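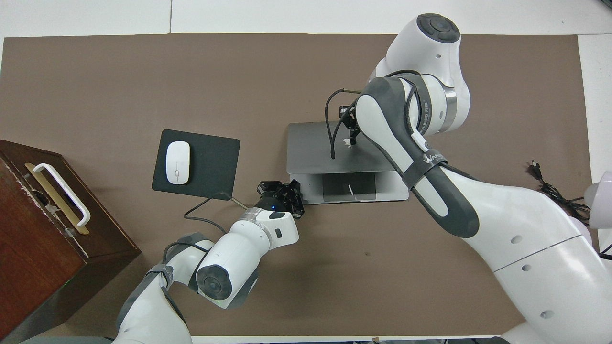
Joanne Whiteley trouve que pour une démo devant du public on devrait commencer par l'ordinateur et garder la souris pour la fin, les gens décrochent vite si le premier geste est trop petit. Edivaldo préfère l'inverse. On a gardé l'ordre d'Edivaldo pour le premier groupe, on changera pour le deuxième.

Portes ouvertes, août, matin

Arrivée 9 h, visiteurs de Plustitz attendus à 10 h 30. Deux groupes, 5 personnes dans le premier.

Poste bureau : tapis marron, tapis de souris noir avec la souris sans fil dessus, portable argenté à droite, capot entrouvert. Le coffret en bois à poignée blanche reste sur le bord gauche, on ne le déplace pas entre les passages. Grand bras côté portable, petit bras côté souris. Le cordon noir avec sa fiche est encore sur le bord droit du tapis, à ranger avant le deuxième groupe.

Premier groupe : passage sur la souris correct, un arrêt à la main sur le portable, le capot partait en biais. Repris plus lentement, vitesse à 400 dans le fichier au lieu de 1 000. Laisser 400 pour la journée. Oduor a noté l'heure de l'arrêt dans le journal machine.

Questions posées :
- temps pour apprendre un nouvel objet (Imad a répondu, à mettre par écrit pour Plustitz)
- est-ce que les deux bras se parlent
- que se passe-t-il si quelqu'un met la main. Réponse un peu longue, prévoir de montrer l'arrêt d'urgence dès l'entrée.

Nighat Jatoi a demandé la même séquence avec le portable tourné d'un quart de tour. Pas fait, il faut recaler les points de prise.

À faire avant 14 h :
- faire passer les câbles des pinces plus haut si possible, celui du grand bras vient sur le capot
- repères au ruban sous le tapis de souris
- reprendre les points du portable, capot plus ouvert
- imprimer la fiche Jimside, il n'en reste plus à l'accueil

Deuxième groupe à 14 h 30, ordre de Joanne.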